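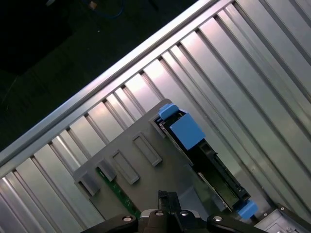
*Figure 1. Ribbed metal panel and side rail, with the gray tray.*

**Crimping Fixture for Cable Lugs: Final Report**
Annapurna Hegde and Saturnino Escobar

## 1. What we were asked for

Flellodier wanted a bench fixture that holds a copper lug square to the crimping die while one person feeds in the cable. Their operators had been doing this with two fingers and a good deal of faith. The target was 12 seconds per crimp, with no fingers inside the guard.

## 2. Design

We drew three concepts. The first used a cam and looked wonderful on paper, where it should have stayed. The second needed a part from Ortuño with a lead time longer than the semester. We built the third: a spring-loaded V-block, a pneumatic cylinder and a two-hand start. The V-block swaps out for the larger lug size with one captive screw. Saturnino insisted on captive after an afternoon spent under the bench in the Handaldale lab.

## 3. Testing

We ran 151 crimps over two afternoons in December. Of these, 9 failed the pull test. All of them came from the first afternoon, when the regulator was set to the pressure Annapurna had written down for a different cylinder. She has asked that this be recorded as a calibration issue.

Mean cycle time was 14 seconds, two over target. Most of the excess is the return stroke, which is slow and cannot be hurried with the flow control we bought. A larger exhaust port should help. So would reading the catalog page to the end before ordering.

## 4. Remaining work

- Replace the flow control valve.
- Add a stop for the small lug, which can still be loaded backward.
- Redraw sheet 4 so that it matches the bracket we made.
- Return the torque wrench to Gullanum, who have asked twice.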